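HOME CERAMICS 2 – Glazes and firing
Notes for session 7 (F. Ngau)

Read before you come in. Bring your test tiles, the ones from last time, labeled on the BACK. Pencil burns off, use the iron oxide wash.

1. What a glaze is

Glass, more or less, stuck to a pot. Three jobs inside the bucket:
Silica – makes the glass. Melts far too hot by itself.
Flux – brings the melting point down. Calcium, sodium, potassium, zinc, boron etc.
Alumina – stiffens the melt so it stays on the wall and doesn't end up on my shelf.

Clay in the recipe gives you alumina plus some silica, and keeps everything floating in the water. If your bucket has set like concrete at the bottom there's probably not enough clay in it. Pinch of bentonite, mixed in dry first. Do not throw bentonite straight into the wet bucket, you get frogspawn.

2. Color

Iron: honey, brown, black, pale green in reduction. Depends how much.
Copper: green in oxidation, red in reduction if you're lucky. 
Cobalt: blue. Tiny amounts. Weigh it twice.
Manganese: purple-brown. Fumes, so vent on and stay out of the kiln room.

Bright reds are the awkward ones. Copper red needs a reduction kiln, which we don't have. Iron reds go brick or rust. For a real tomato red in an electric kiln it's nearly always an encapsulated stain (cadmium/selenium locked inside zircon). Buy it ready made, don't ball mill it, don't sieve too fine. Not on anything for food unless the finished glaze has been lab tested – a leach test, not lemon juice on the windowsill.

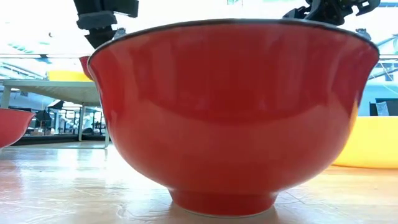

Fig. 1. Gloss red bowl with a dark line at the rim. Note the foot.

Feet. Wipe them. Every time, even if you waxed. Damp sponge, clean water, turn the pot as you go. Leave a bare margin above the foot, more if the glaze is runny. Any pot that comes to me with glaze on the bottom goes back on your shelf unfired.

Rims. Glaze thins over an edge, so the color breaks there. Dark rims can be done with an oxide wash or a second glaze, narrow brush, banding wheel, one slow turn. Practice on a bisqued reject frist.

3. Thickness

Most faults are thickness. Dip count of three for the Skinden base, a bit longer for Keskin white. Scratch through with a pin on the inside of a test tile and look. Postcard thick is good. Write down what you did!! You will not remember.

4. Firing

Bisque: slow at the start, overnight candle if anything is thick. Pots that feel cold on your cheek are still damp, leave them out.
Glaze: we fire to cone 6. Cones measure heatwork, so time and temperature together, and the controller readout only gives you one of those. Put a witness cone on every shelf.
Cooling: lid stays shut. Don't crack it for a peek. Fast cooling gives shinier gloss, slow cooling gives mattes and crystals, but opening hot gives you dunting, ie cracks right through.

5. Faults, quick list

Crawling – dusty bisque, greasy fingers, or glaze put on too thick
Pinholes – gas coming out late. Slower bisque, or a hold at the top
Crazing – glaze shrinks more than the clay. More silica, usually
Shivering – the opposite. Sharp flakes, so bin the pot
Running – too thick, too hot, or both

For next time: 17 tiles each, base plus one oxide in steps, recipe sheet filled in. October kiln load is already full so hand them in early. Materials list is on the door of room 203. Questions to Farah Ngau, and allow 30 minutes at the end for cleaning the sinks becuase last time was grim.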